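Humidity in the back bedroom, part two

November 4, 2020

The first post on this ended with a promise to log the back bedroom properly before buying anything. The log now covers the wet end of fall, and the short version is that the room has a surface temperature problem and a much smaller moisture problem. I had assumed the reverse, and so did most of the people who wrote in.

Setup, for anyone repeating it. Two loggers, both the Tistell type with the replaceable cell. One sits on the bookcase at chest height. The other is taped to the outside wall behind the wardrobe, with a strip of foam over the sensor so that it reads closer to wall temperature than room temperature. Both sample every 600 seconds. A shorter interval gives prettier curves and a flat battery, and nothing in a bedroom changes fast enough to need it. The exception is a door being opened, and I don't need a graph to tell me the door was opened.

Before placing them I checked both loggers against saturated salt in a sealed jar. Table salt and a little water, enough to make a slush, should settle near 75 percent relative humidity at normal room temperatures. Leave it overnight. One logger was close enough to leave alone. The other read 2 points high, and I subtract that in the spreadsheet. I don't trust the offset adjustment in the Tistell software -- it appears to be applied before rounding on screen and after rounding in the export, so the two never agree.
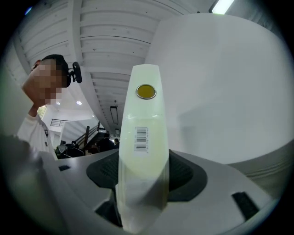

Relative humidity by itself is close to useless for this job. It moves whenever the temperature moves, even if no water enters or leaves the room. Convert everything to dew point first. The dew point in the back bedroom barely shifts overnight with the door open, while the relative humidity climbs steadily as the room cools, and the second curve is the one that frightens people into buying a dehumidifier.

With the door closed and someone asleep in there, the dew point does climb. It levels off before morning, which I take to mean that leakage around the old window has caught up with the source. The wall behind the wardrobe falls to within a degree of the dew point on the coldest nights. That wall is where the mold was.

So there are two levers: make the wall warmer, or make the air drier. Warming the wall can be as simple as letting room air reach it. The wardrobe was pushed flat against the plaster, which insulated the wall from the heated side and kept it cold. I pulled it out by 6 centimeters and changed nothing else for a week. The wall logger came up enough to clear the danger zone on every night but one. 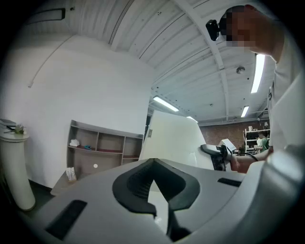 Several readers recommended the Murkimetti trickle vent for the window. I have looked at the data sheet. The airflow figure is given at a pressure difference that a sheltered ground-floor window will rarely see, and there is no curve for anything lower. It may be a fine vent. I can't size it from one number, and I am not going to cut a slot in a window frame on that basis. If anyone has a flow curve for it, the comment form works again.

Lostomov is the other name that came up, for its humidity-controlled extract fan. That is a sensible product for a bathroom. In a bedroom the controller has the same flaw as the cheap loggers: it switches on relative humidity, so it would run hardest in the small hours, when the room cools, and pull in cold air to replace what it throws out. I would want one that switches on dew point, or a plain timer.

A note on mold cleaning, as the last post was vague. I wiped the area with detergent and water, let it dry with the heater on, and then waited before repainting. Painting early hides whether the fix has worked. The plaster is still bare there and will stay bare until I have seen it through January. 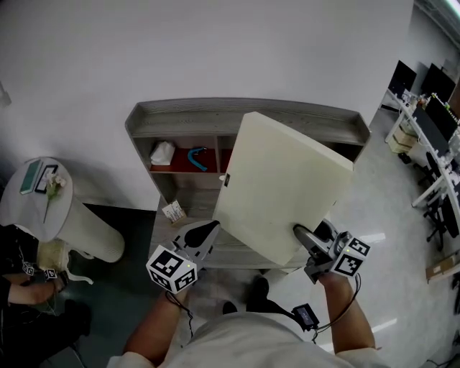

The spreadsheet is the same one as before with two added columns. The dew point column uses the Magnus approximation, which is accurate to well within the error of the sensors. The margin column is wall temperature minus dew point, and it is the only one I look at now. Anything under two degrees is shaded. If you use the Ngau export format, note that it writes a comma for the decimal point whatever the regional setting says, so run a find-and-replace before pasting or every reading comes in as text.

One known weakness: the foam strip makes the wall logger slow, and it probably misses the coldest few minutes before the heating starts. A bare thermistor glued to the plaster would be better. I have the parts.
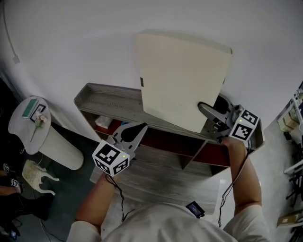
What to do next

Leave the wardrobe where it is. Reseal the lower edge of the window, then rerun the closed-door test, as the leakage I am about to remove is currently doing useful work. If the margin shrinks after sealing, the room needs deliberate ventilation and I will have a number to size it with. The raw file will go up with the next post.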